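About Fekex

Fekex supplies play kitchen sets to preschools, day care centers and therapy rooms. The company was started by Ashraful Mondal in a former print shop in Platstead and still works from that building, with 11 staff.

Our main line is the Putar range: plates, bowls, colanders, mugs, utensils and play food, sold as full sets or as single replacement parts. Colors are kept to pale greens, blues and purples so that the food stands out against the tableware.

Play food and tableware on the white table, Platstead.
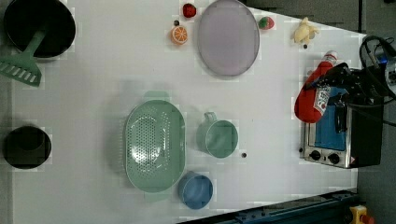
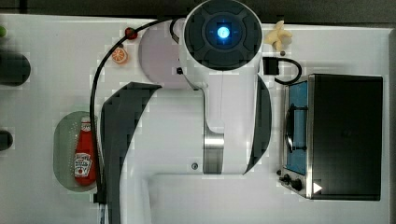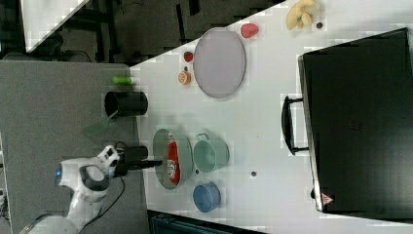 Orders are packed by set number. A standard classroom set ships in 2 cartons, with a parts list in the lid of the first. Replacement parts are available for 24 months after a set is discontinued - longer for plates and bowls, which share molds across the range. The minimum order for unboxed play food is 100 pieces, mixed or single type.

Larger furniture, including play sinks and shelving, is made for us by Hofstetter and delivered separately. Lead times for those items are on the ordering page.

The Platstead office is closed for stock count during the first half of July.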